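**Tuesday, after lunch. Pose tracking / bimanual alignment**

Picking this up from Lutfa's note of this morning, which I only found once I'd gone down the same hole myself (sorry, Lutfa, I'll read the notebook first next time!). The left and right trajectories still disagree on the chair episodes. Each one looks lovely alone, smooth as you like, but put them together and the distance between the two grippers wanders even while both are holding the same rigid thing. I reran the Handale set with the new time sync and the wander dropped from 46 mm to 20 mm, so the clock offset was a good half of our trouble, and I'm very glad we didn't start fiddling with the filter gains first.

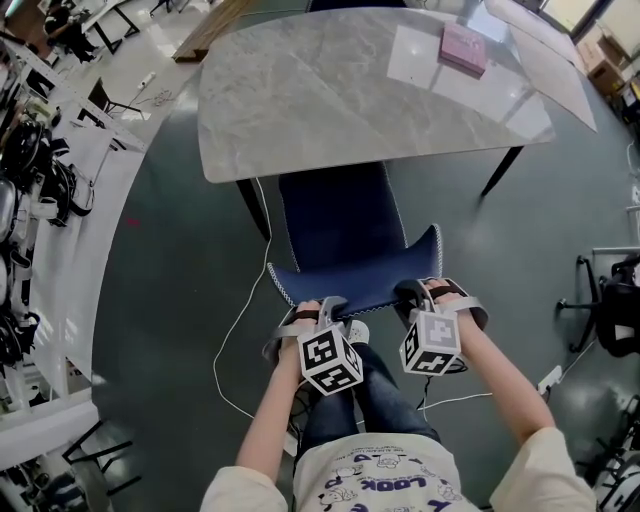
The cube solver is my main suspect for what's left. At the moment it takes whichever single face has the largest area and throws the others away, and when the winner changes from one face to the next the pose jumps a little, which the smoother then politely spreads over the neighboring frames so you can't see where it came from. It seems such a waste on a view like the chair pull, with three faces of the left cube in plain sight and both jaws closed on the top edge of the backrest. So I've written a joint solve over all visible faces, on the branch `rirkdale-multiface`, with the old behavior kept behind a flag in case Minttu needs it for her comparison plots.

First run: 10 mm on the same episodes. I want to believe it, but the face-to-face transforms come from the drawing and I haven't calibrated either cube.

Left to do:

- calibrate both cubes properly and store the result per gripper
- add the fixed-distance check while both jaws are closed (a soft warning for now, please don't let it reject episodes)
- ask Minttu whether the Zurnstead planner wants the raw poses or the smoothed ones

Branch is pushed, tests pass except 2 old ones in the replay viewer.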